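Last updated: June

Last day on Earth, what are you doing? (office edition)

mockingbeard
Right, the boss is at the dentist until 3 and I need this settled. My desk neighbour reckons that if the world was ending at midnight she'd still come in and finish her spreadsheet, because she couldn't die with it half done. I think she's lying. I'd be on the first train to the coast with a bag of chips and my phone in a bin. What would you lot do? No saying "spend time with loved ones", we all know you'd say that.

plumduffer
Spend time with loved ones.

Sorry. I'd ring every company that has ever kept me on hold and put THEM on hold. Then a very long bath, then cheese.

Ksawery Rutkowska
I've thought about this far too much (long commute). I would open the posh jam my aunt gave me, the one I've been saving for a special occasion for 7 years, and I'd eat it with a spoon. Then I'd go round to my old landlord's and ring the bell and run away. I don't even want to say anything to him, just the bell.

tinlidtony
Your desk neighbour isn't lying, mockingbeard. I'd go to work as well. Half the fun would be seeing who else turned up! And what would you do at home, sit there looking at the sky? I'd want people about and the kettle on.

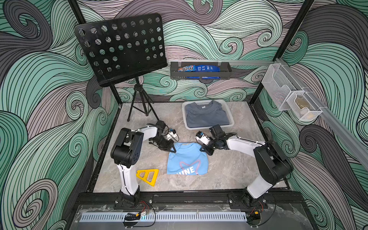
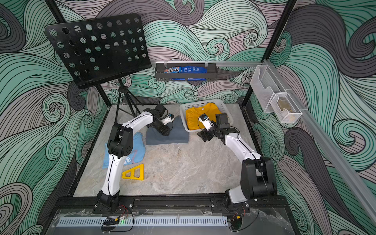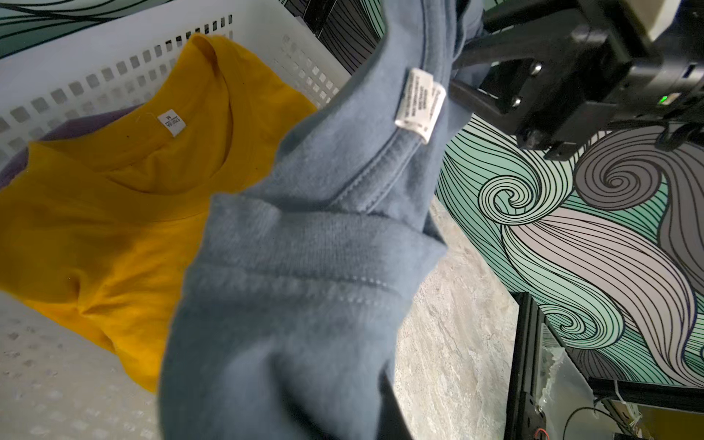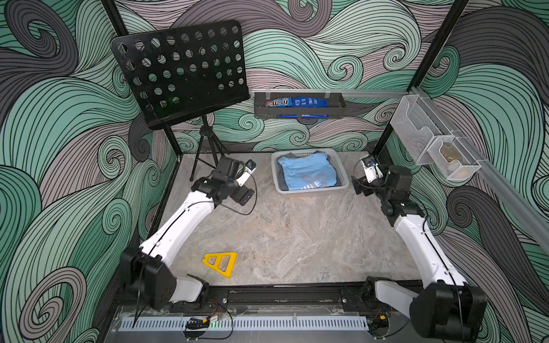
And another thing, the trains wouldn't be running. Who's driving them? Everyone in these threads is off to the coast or up a mountain, and they all seem to think the driver, the chip shop and the bloke selling ice cream have nothing better to do. You'd get as far as the car park.

mockingbeard
I'll walk then.

tinlidtony
It's 97 miles from yours, you told us last summer. You'd be in a lay-by at midnight with cold chips.

mockingbeard
Cold chips in a lay-by still beats the Monthly Figures. And I'd have got the chips, so who fried those, eh?

plumduffer
He's got you there Tony.

greysock
I don't agree with any of you, sorry. I'd sleep. I've got a baby who wakes up to 3 times a night and if somebody told me there were no more mornings to get up for I'd be out like a light, doomsday or no doomsday. Wake me when it's finished.

Ksawery Rutkowska
greysock that's the saddest and most sensible thing on here. But would you really miss it?? All that build-up and you sleep through the big bang? My brother slept through the whole of New Year's Eve once and he's still cross.

greysock
I'd read about it after.

plumduffer
Um.

greysock
Yes all right, I heard it as I typed it. Very tired.

tinlidtony
Can I change mine a bit? Still going in, but I'd wear slippers, and I'd reply to all 1,000 of my unread emails with just the word "no". Might do that this afternoon anyway.

mockingbeard
Now you're talking. Boss is back early with a numb face so I've got to look busy. Put me down for the lay-by, and Ksawery, what flavour is the jam?

Ksawery Rutkowska
Damson. And no, you can't have any.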